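How to Reread a Novel Without Fooling Yourself
Posted by Carla Sfeir, 04/01/2020

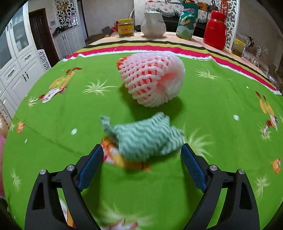
Fruit net on a tablecloth.

I don't trust people who say a book gets better every time. Some do. Plenty get worse, and you should be ready for that.

Before you open it, write down what you remember. Don't peek. My notes on a 400-page family saga came to 10 lines, and two of them were wrong.

Skip the introduction. Kavitha Mudaliar swears by reading it first, but I've yet to see one that didn't tell me what to admire.

Read the first chapter in one sitting, with a pencil. Mark any sentence that slows you down, good or bad. Leave your old underlining alone, even the embarrassing bits.

Stop halfway and compare with your notes. If you're bored, say so in writing. A book you loved at 20 doesn't owe you anything, and you don't owe it a second finish.

Wait a few days before you read any reviews. I wait until I've written a page of my own, which is usually too long and needs cutting.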